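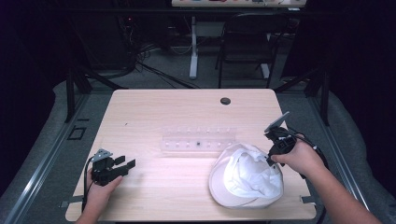

主题:目视变星估亮度,新手到底该不该报到小数点后两位
版块:观测与器材 > 变星

慢炖恒星 楼主
上个月开始跟着Flondau观星社的变星计划,目标是一颗长周期的红家伙,双筒就能看见。昨晚凌晨两点估了一次,我写的是7.43等。交上去被退回来了,说目视只收一位小数。可我明明是用两颗比较星认真内插算出来的,凭什么给我抹掉?

云层代言人
凭你的眼睛。目视误差有个零点二等就算手感不错了,后面那个3是计算器送你的,不是星星送你的。

赤道仪欠费
同意楼上。另外红星别盯着看,越盯越亮,浦肯野效应了解一下。看一眼,挪开,再看一眼,像偷看邻居家的饭桌那样。

慢炖恒星 楼主
> 那个3是计算器送你的
行吧,伤到了。可我同一晚估了5次,取平均总该有点意义?

云层代言人
五次都是你,五次都偏同一边。平均完了还是你。

半夜擦镜子
我不太同意云层。取平均对随机误差是有用的,系统偏差另算。我在Fakmont那边的郊外点攒了3,448条目视记录,回头和CCD曲线比过,整条线平移了一截,但起伏跟得挺好。所以新手别灰心,偏得稳定也是一种本事。

云层代言人
三千多条还偏着,佩服。

半夜擦镜子
总比你那九条强,其中四条备注写的是“有云”。

赤道仪欠费
两位先别吵。楼主用的哪张星图?红星的比较星要是选了颗蓝白的,差零点几等很正常。

慢炖恒星 楼主
Gatchalian那版,打印的,红光手电下面字基本看不清。比较星颜色没注意过,原来还要看颜色……

赤道仪欠费
破案一半。换颜色接近的再试,视场里别让两颗星上下摆着比,转一下头,让它们左右排开。

月亮太亮不想动
路过问个外行的:这种星为什么会变啊?是快死了吗?

半夜擦镜子
米拉型的话,是演化到晚年的红巨星,外层一胀一缩,周期一般从100天到几百天甚至更长。离“死”还有得等,你我肯定等不到。核心最后变成白矮星,外层散出去当行星状星云。

月亮太亮不想动
那太阳以后也这样?

半夜擦镜子
差不多,几十亿年以后。房贷照还。

慢炖恒星 楼主
重新报了,7.4。已经收了。不过我自己本子上还是记7.43。

云层代言人
本子随你。11月Cleltcombe那边有场观测聚会,你把本子带来,咱俩对着同一颗星各估各的,不许偷看。

慢炖恒星 楼主
行,到时候你别又备注“有云”。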